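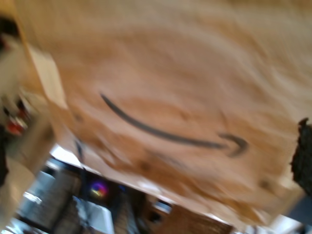
Lamps are the one thing in this apartment I can change without asking the landlord, one respondent wrote on the first page of the diary, and that remark could stand over much of what the households told us. The walls in the Redbridge rentals are off-white, the floors come with the lease, and the ceiling light is wherever the builder put it. Table lamps and floor lamps, though, are free to travel, and travel they did! In this section we report how the 38 households placed their lamps during the study, how they judged the result, and what the light fell on.

4.1 Where the lamps went

Each household received the same pair of lamps, a low Sturov table lamp and a taller Sturov floor lamp, both with warm white bulbs and fabric shades. We gave no advice on where to put them. Households were asked only to live with the lamps from October through December, to move them whenever they liked, and to note each move in the diary with a word or two on why. The diaries came back with over 2,000 entries, far more than we had dared to hope for, and many of them ran well past the two lines we had printed for the answer.

The first placement was nearly always beside the sofa. It rarely lasted. In the Cuvaleck buildings, where living rooms are long and narrow with a window at one end only, the floor lamp drifted toward the dark end, often in short steps over several evenings. In Sotomayor Court, where the rooms are closer to square, it tended to settle in the corner diagonally across from the television, and people were delighted with how much bigger the room felt with a lit corner behind it.

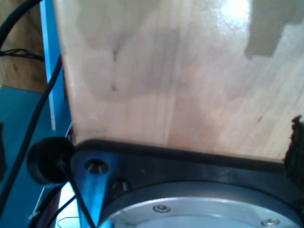
The table lamp had a livelier life. It went to windowsills, to the tops of bookcases, to the hall, and in several homes to the kitchen counter, where it stayed on through dinner while the ceiling light was off. We had planned to treat the kitchen as outside the study, and we are very glad we kept those entries in. They include some of the warmest comments in the whole set – "soup tastes better," reads one in full – and they show that people think of a pleasant room in terms of the evening's order of events: cooking, eating, sitting down.

Height mattered more than we expected. A lamp whose shade sat below the eye level of a seated person was called "cozy" or "calm" again and again, whatever the room. Once the shade rose above that level, the words shifted to "useful" and "good for reading," and complaints about glare began.

4.2 What the light fell on

Figure 1. Glossy white housing with rounded corners.

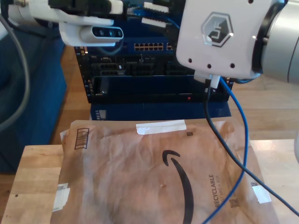 Glare was the most common reason for moving a lamp a short distance, and it took us a while to see that the lamp itself was seldom at fault. The trouble lay with whatever stood next to it. Matte surfaces such as curtains, plaster and unglazed pots spread the light softly, and households hardly mentioned them. A shiny pale finish behaves quite differently. On a glossy white shell of the sort shown in Figure 1, a nearby bulb is likely to come back as a small bright spot, and the rounded corners can stretch that spot into a streak that follows you as you cross the room. Respondents with glossy white shelving described just this effect, and most of them cured it by sliding the lamp sideways until the streak fell out of their line of sight from the sofa. It's a lovely, cheap fix, and we have since tried it in our own homes.

Textiles did a good deal of quiet work too. A throw over the back of a chair, or a runner under the table lamp, was enough to settle the light in many rooms. People who added one tended to leave the lamp where it was for the rest of the study.

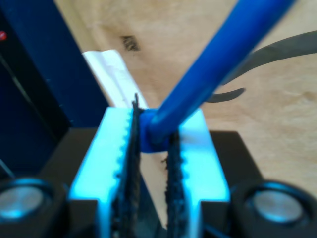
4.3 Evening routines

The time of switching on moved earlier as the season went on, as one would guess, but it moved by different amounts for the two lamps. The table lamp followed the sunset closely. The floor lamp was tied to a habit, such as coming home or clearing the plates, and stayed with that habit until well into December. Households in the Cuvaleck buildings were especially steady in this respect, and several wrote that they looked forward to the moment all afternoon.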